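Winter Storage Tips for Your Motorcycle (From Somebody Who Learned the Hard Way)

2019-12-11

My bike went into the garage last week and I always get a little mopey about it, so I deal with that by fussing over everything on my storage list! I ride an older Pludano 500 that has been with me through three apartments and one very patient landlord, and it now starts right up every March. It didn't always. My first winter I parked it, threw a bedsheet over it and walked away, and I spent the first warm weekend of the year learning how to clean a carburetor.

So, fuel first. Fill the tank nearly to the top and add stabilizer in the amount the bottle tells you, then run the engine long enough for the treated gas to get all the way through. I let mine idle while I sweep the garage (door open, please!). If you have a carbureted bike you can drain the bowls too. Have a jar ready, and wear something you don't love.

Change the oil before you park it. I used to save this for spring so I'd have "fresh oil for the season," but old oil is dirty and acidic and you don't want it sitting on the bearings for months. Mine had gone 1,000 miles since the last change and it still came out looking like coffee.

Wash the bike, dry it, and then dry it again. I go around with an old T-shirt and get behind the fork tubes and under the fenders, where road salt likes to hide. Then chain cleaner, a soft brush, and a good coat of lube. Work it in on the lower run of the chain, from the inside, turning the wheel by hand with the engine OFF. I know I yell about this every year. I'm going to keep yelling.

The battery gets a maintainer. I've had the same little Brirnari one for ages and I just leave it clipped on. If your garage doesn't have an outlet, pull the battery, bring it indoors and top it up once a month or so. Put the terminal bolts back in the battery right away, or you'll be crawling around in March looking for them with a flashlight like I was.

Tires: pump them up to the high end of what your manual says, and get the weight off them if you have stands. No stands? Roll the bike forward a bit every couple of weeks. A piece of old carpet under the wheels is nice on cold concrete.

Now the openings. Mice adore an airbox! I stuff a plastic bag into the end of the muffler once it's completely cold and another one in the intake snorkel, and I leave big tails hanging out.

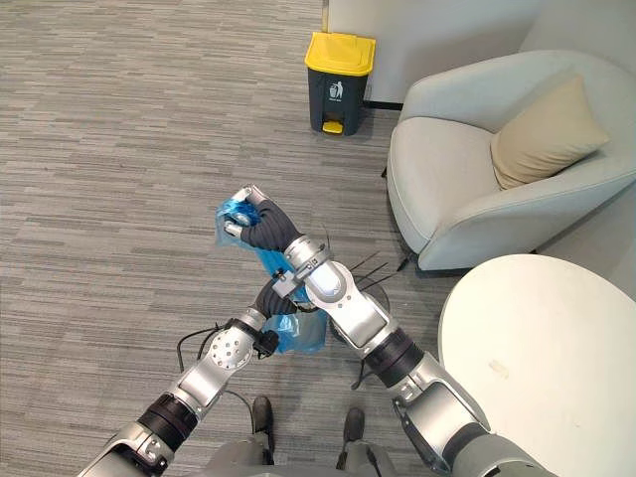 Go for a loud color so you can't miss it, and tie a note to the handlebar as well, with the key on the same string. You can't start the bike without reading the note. I borrowed that trick from my riding friend Solène Royer, who once blew a sandwich bag clear across her driveway.

Last of all, the cover. Get one that breathes. A plain tarp holds moisture against the metal, and you'll find little rust freckles on your spokes by spring. Mine is a Delaunay that I bought a size too big, so it goes over the mirrors without a fight.

Oh, and write your mileage on a bit of masking tape and stick it inside the side panel. Next time I'll get into gloves and leather, there's a pair of boots here that needs serious help.

198 shares | 3 comments

gravelgertie
Do you do anything for the brake fluid? Mine's looking kind of tea colored.

> Reply from author: Yes, change it! I do mine every other year and tea colored means go.

Two-Lane Tom
Steel wool in the muffler works too, mice hate chewing it. Just don't forget it's in there.

mapleandchrome
The key on the note is so smart. Doing this tonight with my Vutik.

Contact | Copyright 2019 | Back to top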